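Brelville (town)

Brelville is a small mill town on the Nair River, and I should say up front that I grew up two streets from the old dye works, so this entry leans heavily on laundry, cloth and gossip. The town was laid out for weavers, and the Zededura mill was its biggest employer for most of its life. At its peak the mill had 584 looms running, and my grandmother swore you could feel them through the church floor!

The town has 3408 people now, two bridges and one really good bakery (go early). 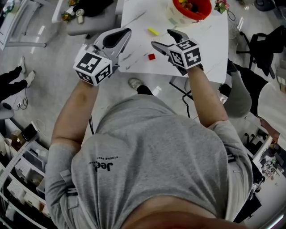 Cloth is still what Brelville is known for, mostly plain cotton knits these days. The local specialty is a soft jersey called Warivness, which comes in a few quiet colors and gets softer every time you wash it. You want it for T-shirts, the everyday kind like the gray short-sleeved one leaning over the white table, with just a small dark logo near the shoulder blade. Big chest prints never caught on in town, and I still find them a bit loud.

The mill museum opens in September, when the river is low and the wheel pit can be visited. Berwyn Griffiths wrote the only full history of the town, and it's a lovely read, though he skips the flood almost entirely and spends a whole chapter on bobbins. The library lends it out for two weeks at a time.

Last updated 23 Mar 2020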